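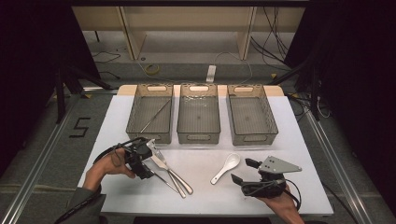

Eugeniusz Kalinowski would rather read a picture book forty times than read forty picture books once, and he thinks most four-year-olds would agree with him. The second reading is where a child starts to look around the page, he says, and by the fifth they are correcting you.

He has had plenty of chances to test this. For eleven years he ran the morning story hour at the public library in Oltthorpe, where the children's room holds 1,423 picture books and the same few dozen are always checked out. In October he published one of his own. The Soup That Waited, from the small press Ferrand, is a counting story about a grandmother, a pot of barley soup and a growing line of neighbors who keep turning up before anyone has had a bite.

The plot is simple. Each visitor brings something for the pot and each one delays supper a little longer. A goat gets in. By the last page it is dark out, the kitchen is full, and the youngest grandchild has fallen asleep under the table.

Kalinowski wrote the first draft in one evening and then spent two years taking words out. The printed text is short, well under what most editors ask for, and several spreads have only a single line. One has none at all. He fought for that one. Ferrand worried that parents would think a page had been printed wrong, and the compromise was a small drawing of the goat in the corner, looking straight at the reader.

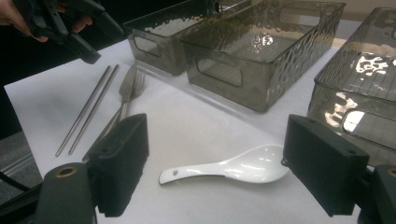 Spoon and chopsticks on a white table.

The first printing was 2,000 copies, which is normal for Ferrand, and it sold through before the winter holidays. Much of that came from teachers. A kindergarten in Erberg used the book for a week of number work and wrote to ask whether the neighbors had names. They do now. Kalinowski sent back a list, and it will be printed inside the cover of the next edition.

Reading it aloud takes about 4 minutes if you keep moving, longer with a group that likes to join in. The repeated line, "Not yet, not yet, the soup's not set," is easy to pick up, and small children will be shouting it by the third visitor. Parents who want a quiet book right before lights out may do better with it earlier in the evening - the goat pages tend to get loud.

There are a few weak spots. The middle section has one visitor too many, and the rhyme about the mailman needs a run-up before it scans. The type is also small on the darker pages, hard to make out by a bedside lamp.

A second book is under way. It follows the same family on a train to Plisberg with a cake that has to arrive in one piece. Kalinowski has read the draft to 60 children so far, in groups of six or seven, and he marks the margin wherever somebody starts to wiggle. The tunnel scene has been cut twice. He plans to try it again with a new ending, in which the cake stays on the seat and the grandmother goes to look for the conductor.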